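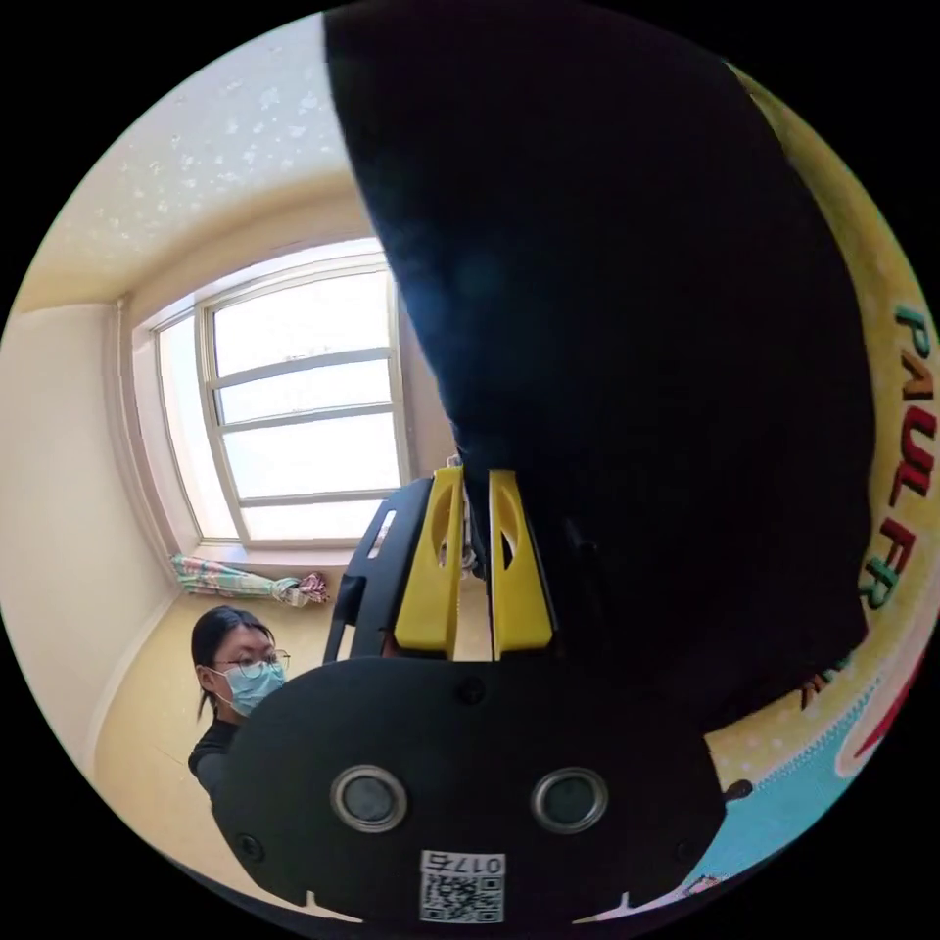

I have a theory that every home has one windowsill that does all the work, and I'd like to stick up for it. Mine is in the back room, and for most of my adult life I treated it as a character flaw. Things landed there. Mail, a glove, a jar of screws from a shelf I no longer own. Then I started noticing other people's, and I got a lot kinder. Look at that folded umbrella lying along the sill, green and pink and white, with all that daylight coming in over it. Does it look like a mess to you? It looks to me like an umbrella that somebody is going to be able to find. I can't say the same for mine, which lives (I think) in the bottom of the hall closet under a tent.

I bring up the closet because I've been fighting with it since October. I'd read one too many articles telling me that flat surfaces must be clear, so I bought a Brallden cabinet, the tall one with the soft-close doors, 838 dollars before tax, and I put everything in it. Everything! Scarves, bags, umbrellas, the dog's raincoat. The back room looked wonderful for maybe a week. And then it rained, and I stood in front of those beautiful doors at 7 in the morning pulling out one black bag after another, because all my bags are black and so is my good jacket, and in a dark cabinet they are the same object. I walked to the bus in the rain with a tote on my head.

That was the morning I went over to the sill's side.

My neighbor Máté Szűcs thinks I'm being ridiculous. He did up his whole apartment on Urbańczyk Street with closed storage, and when I visit I'm always a little afraid to set down my keys. He says a thing left out is a decision you haven't made yet. I say it's a decision I've made very well, thank you — I decided I'd like to see it. We've had this argument over coffee more times than is healthy, and I'll admit his place is easier to dust.

He's right about some of it, too. A sill can go bad. Leather fades in strong sun, paper curls, and anything damp left against a window frame is asking for trouble. If you can't get the window open without moving four things first, you've gone too far. My own rule is that the sill gets whatever I've used in the last 2 weeks or expect to use in the next 2, and when something has been there longer it has to go live with the tent.

But what I really object to is the idea that a room should look as if no one had plans for the day. I grew up in Storstead, in a house where the radiator was always wearing mittens, and I never once thought of it as cluttered. You could tell who was home. You could tell what the weather had been. My mother kept her library books on the sill over the sink, spines out, and she read every one of them, which is more than I can say for the 77 books I have arranged so nicely in the living room.

I've sold the cabinet, by the way. A very cheerful couple from Prastier came with a van and a blanket and took it away, and they have two kids and a hamster, so I think it'll be happier there. The wall behind it needs paint. For now I've put up a row of hooks where it stood, and the jacket has the one closest to the door, and I still have to dig out that umbrella.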